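Everything in this repo started with one question from Oratile Nkosi: can a machine do the laundry yet? We still can't say yes, but we can say a lot more than we could in June, and the data is here for anyone who wants to try.

# Panbridge Chores

Panbridge is a set of short recordings of people doing household chores with hand-held grippers. Each person wears a head camera and holds a gripper in each hand, and each gripper carries its own camera. You get the whole room from above and the close-up view from the hand, and learning from the two together is where it gets fun!

## What's inside

- 867 recordings, split into 4,000 labeled steps
- 219 recordings held back for testing (please don't train on these)
- Head view, left gripper view and right gripper view for every recording
- Marker poses for both grippers, in `poses/`
- Plain-text step labels, in `labels/`

Rooms are left as they are. Cables stay on the floor, fans stay where they stand, and other people keep working in the background. We love this part of the data — a model that only works in a tidy room isn't much help at home.

## Sample views

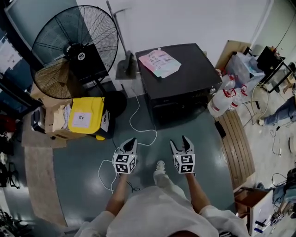
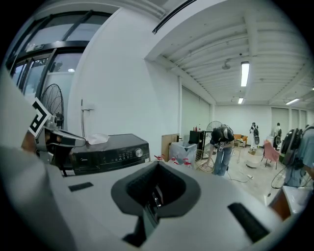 *Same room, two cameras: head view first, then a gripper view with the washing machine against the wall.*

## Can it do the chores?

Some of them, and it's a joy to watch when it works. Our baseline, Godano, picks up bottles and moves light boxes well. It opens drawers if the handle sticks out.

Cloth is hard. Godano will grab a towel by whatever corner it sees first and then lose track of the rest. Turning a dial to a given setting is worse, and we'd be thrilled to see someone beat us on it. Cables are the other big one: the model often treats a loop on the floor as something to pick up.

Full numbers for each chore are in `results/godano.csv`.

## Getting started

```
pip install -r requirements.txt
python fetch.py --split train
python view.py --recording 600
```

Recording 600 is a good first look. It's long, it has two failed grasps in it, and the labels mark both.

## Known problems

- Marker tracking drops out when the fingers point straight at a window
- Step labels before version 2 used "lift" and "pick" for the same thing
- A few left gripper files start late; see `offsets.txt`

## Who to ask

Labels: Sunita Holloway. Loader and viewer code: Gus Tillman. Open an issue for anything else — we read them all, and strange failure clips are very welcome.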